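Soup week, day whatever

Ok quick one, bus in 20 min. Still on the soup thing. Wenjie Ren from work bet me I couldn't do lunches from home until October and so far I have spent 149 dollars on groceries and zero on sandwiches. So. Winning? Kind of.

Monday's was leek and potato. Fine. Too thick, had to let it down with milk twice, and the second time I got impatient and dumped in way too much. Ate it anyway. Tuesdays I skip, late shift. Then lentil, which everybody tells you is impossible to mess up. I messed it up. Forgot the salt until it was in the bowl and you can't really fix lentils after that. 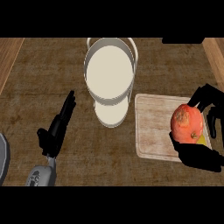 Onions are where I keep going wrong. Jalen Baptiste says 300 grams, sliced thin, low heat, leave them alone for as long as you can stand it. I can stand it for maybe six minutes. Then I'm in there poking. Also been getting a bigger pot out than I need, beacuse I like one I can put on the table and serve from, plain white with a handle arching over the top, that kind of shape. Onions spread out too thin in a wide one though and the edges catch. Smaller pan first, then move them over. More washing up, whatever.

Next up is a corn one, if the Grinbridge market still has any. Last time I got there at noon and it was all gone, just squash and one guy selling honey. Going early this time. Need stock cubes too, and a lid that fits somthing.

Bread question from the comments: no, not making it. Buying it. One thing at a time.

Bus.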